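Chapter 16
Automation in the Commercial Kitchen

Learning objectives
After completing this chapter, the student should be able to identify kitchen tasks suited to automation, describe how job duties change when a machine takes over part of a task, and explain the need for clear handover rules.

16.1 Work at the Assembly Station
Gutico operates a central kitchen at Zeltden that employs 200 people. In July the company placed a robot arm at one of its sandwich stations. Before the change, a single worker gathered the parts of each order, stacked them, and passed the tray down the line. The arm now shares the stacking. Staff remain responsible for stocking the station and for checking each order.
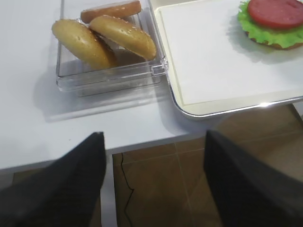
16.2 Changes in Job Duties
Marjan Vahidi, the shift supervisor, rewrote the station's job description with the help of her crew. Stacking takes up less of the shift, and inspection takes up more. Workers must also know when to stop the arm and how to restart it safely.

Training lasts 16 hours and is paid. Hoi-yan Wan, who represents the crew in talks with management, asked that pay grades be reviewed once the new duties were in place. Her request is discussed in Section 16.4.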